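Sinmont Arm Station
Equipment and Planning Information for Purchasing Departments

Plemari supplies the Sinmont arm station to laboratories, training centers and light assembly sites that wish to automate small handling tasks at ordinary furniture. The information on this page is intended for staff who prepare budgets and purchase requests. Technical drawings are available on request from the address given in the order packet.

What the station is used for

Most buyers begin with one task and one piece of furniture. Drawer work is a common first choice: the arm must approach the cabinet from the side, bring the gripper to the drawer front and work close to the gap between two fronts. Items left on the cabinet top, such as a bowl or a bottle, stay within the working area and should be included in the task plan.

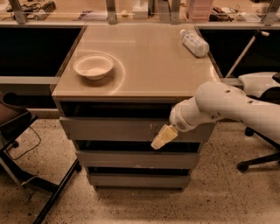

Buyers are asked to measure the furniture they intend to use before requesting a quotation. The figures we need are the height of the top, the width of each drawer front and the depth of the gap between fronts. Handles are optional. Where a drawer has none, please say so on the form, as this affects the choice of fingertip.

Included in the base order

Sinmont arm, one
Gripper with one pair of standard fingertips
Mounting hardware
Operator manual, printed and electronic
Setup visit, one day

Not included: furniture, seating, floor marking, network cabling and spare fingertips. 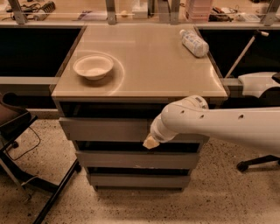
Space and site preparation

The station does not require a dedicated room. It does require floor space on the arm's side of the cabinet and enough clearance for a drawer to open fully. Chairs, cables and bench equipment near the cabinet should be listed in the site survey – the survey is reviewed before a delivery month is confirmed. Sites that order by March are normally scheduled in the same budget year.

Budget lines

Fingertips, standard, per pair: $69
Site survey and report: $636
Additional training day: $1,238
Annual service plan, per station: $2,245

The price of the arm itself depends on mounting and reach and is given by written quotation only. We recommend that the service plan be entered as a recurring cost from the first year. Fingertips are wearing parts and should be budgeted under supplies. 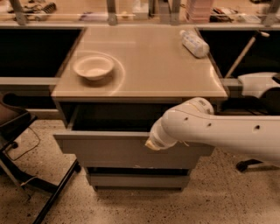 Acceptance

A station is accepted when it has completed the buyer's own task, on the buyer's own furniture, in the presence of the person who signed the request. The task must be written down at the time of order. "Open the upper drawer" is too short; please state how far the drawer is to open, whether it is to be closed again, and what may be standing on the top.

Existing customers who hold a Bautista or Wutness mounting plate may reuse it. A plate number is needed for the quotation.

Contacts

Quotations and orders: Latifa Naciri, Equipment Sales
Site surveys and training: Yesenia Cárdenas, Customer Planning

Quotations are valid for 60 days. Prices are in U.S. dollars and exclude freight and tax.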